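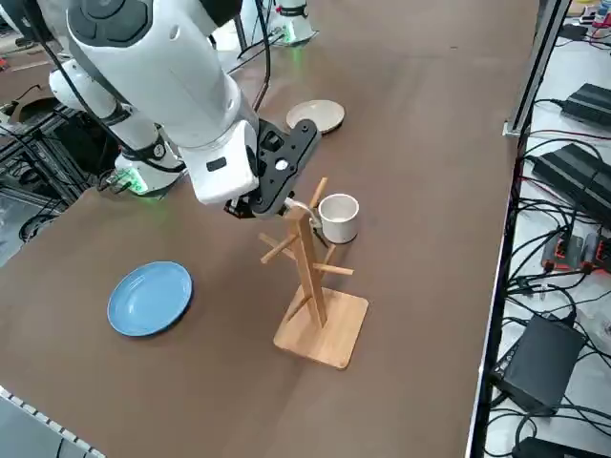
Does the Aven spur need new ties before the railbus can run on it again?
Only the stretch past the Skavau crossing, where 14 of them are too soft to hold a spike.

Fri 11 April - Costel Pană and I walked the line from the Fletden end this morning, and what a pleasure to be out there after all those weeks of reading old track charts! The rail itself is in nicer shape than I had let myself hope. Gauge held well all the way to the crossing, then opened up by 2 mm on the curve, so I've marked that for Miyuki Hayashi to recheck with the Uchida gauge (mine sticks a little when it's cold, and I don't want to argue with her over a sticky slide).
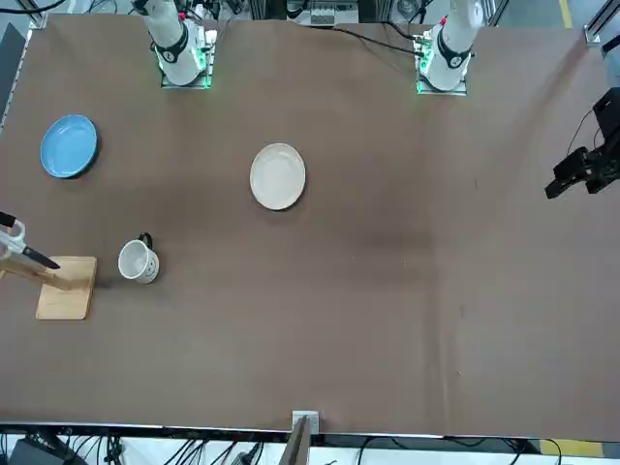 Tabletop, both arms at the far edge.

Drainage is my bigger worry. The ditch by post 92 is full of silt, and the ballast there has gone to mud for a good long way. Costel thinks we could dig it out by hand, bless him - I'd like to price a small excavator first.
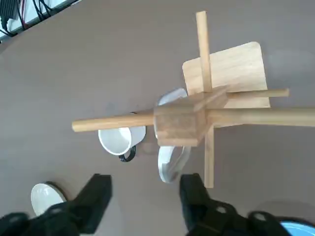
If the ditch gets cleared in April, we can tamp right after and try the railbus at walking pace. Still to do: order 50 spikes, ask Fletden about the crossing bell, find the missing chart for the Skavau end.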